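Stop Selling Us the Arm, Sell Us the Fingers

Second week with the Telta kit and I have an opinion, so here goes, typed fast between runs.

The kit is a hand-held gripper set. You hold it, you pick stuff up, you put stuff down, it records how you did it, and later an arm is supposed to do the same job from what you showed it. Fester sells it. Hinora sells one that does the same on paper. Both of them put the arm on the front page of the brochure, big and shiny, and the fingers get one line in the parts list. One line!

Backwards. Completely backwards.

I've spent 600 dollars of a small shop's money on add-ons this spring and not one cent of it went to the arm. Fingers, bushings, screws. The part that touches the thing is the part that decides if you get the thing. Everybody who ever lost a jar lid behind a fridge knows this. The reach was fine. It was the fingertips.

Our jobs are boring on purpose. Lids, trays, pouches, the flat stuff that comes through a packing bench all day. A flat lid on a flat table is about the meanest object I know. No handle, no height, slick top. You go for the rim or you go home.

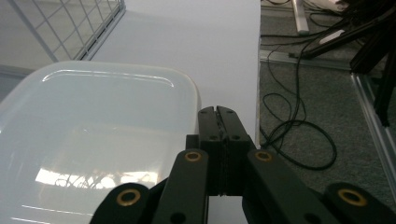
Can one set of fingers handle both thin flat parts and bulky ones? Up to a point, but you'll work faster with two sets and a quick way to change them, and you should ask the seller how long that change takes before you pay.

I asked. Fester's answer was "a few minutes." My answer, with a hex key and decent light, is 35. First time was worse. There's a screw you can't reach with the jaws closed, and the manual shows them closed. Reinhold Kleinschmidt, who runs the bench next to mine and has been fixing packing machines longer than I've been employed, looked at that page and just handed it back to me.

And the manual is my second complaint. Written for somebody who already has the kit working. Chapter 2 tells you to "confirm nominal jaw travel." Ok. Confirm it how? With what? Nominal where? There's a table in the back, in the wrong units for the ruler they give you. I found the number I needed in a forum post by someone in Samonte who had the same problem in June and solved it with a feeler gauge and a lot of swearing.

Now the other side, becuase there is one. Good things:

The linkage is solid. Brass bushings in the pivots, and so far no slop I can feel. I was ready to hate it, I've had cheaper grippers go wobbly in a week. Not this one. The jaws also meet clean at the tips, and for thin stuff that matters more than grip force, whatever the spec sheet brags about. I don't need to crush a lid. I need to get under it.

It teaches you something too. Holding the gripper in your own hand makes you notice how you cheat. With bare hands I slide a tray to the edge of the table, tip it, catch it from below. Never once thought about it. With two stiff fingers you have to plan that. Come in wide, come in low, close late. Nearly 50 tries before I stopped closing early. The people who write the sales copy should be made to do those tries, on a bench, standing up.

Trays are where I'd send any buyer who gets a demo. Ask for a tray. The demo people love blocks and foam balls, things that want to be picked up. Put down a shallow metal tray and watch what they do with the approach. If they start by moving it to a special spot, ask why.

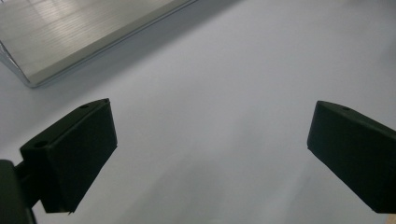 Jaws open, tray still to one side.

So what do I want? Not much. Price the fingers like they matter. Sell them in pairs, in a few shapes, with drawings, so a shop can print its own when one chips. Fester won't give out the drawings. Hinora will, if you email twice and are polite, and for that alone I'd tell a new shop to look at Hinora first, even though I think the Telta is the better built of the two. Weird thing to write. A worse tool I can repair vs a better one I have to mail away. I'd take the first, most weeks.

Reinhold disagrees, for the record. He says buy the best joints and make everything else out of scrap. He may be right, he usually is about joints. But he also has a drawer of spare parts going back decades and I have a cardboard box.

And please, no more videos of the arm pouring coffee. I run a packing bench. Show me the fingers going under a lid, slow, no cuts, with the misses left in. Ten tries in a row. If six come up I'm interested, if they hide the other four I'm not, and I will be asking about that screw.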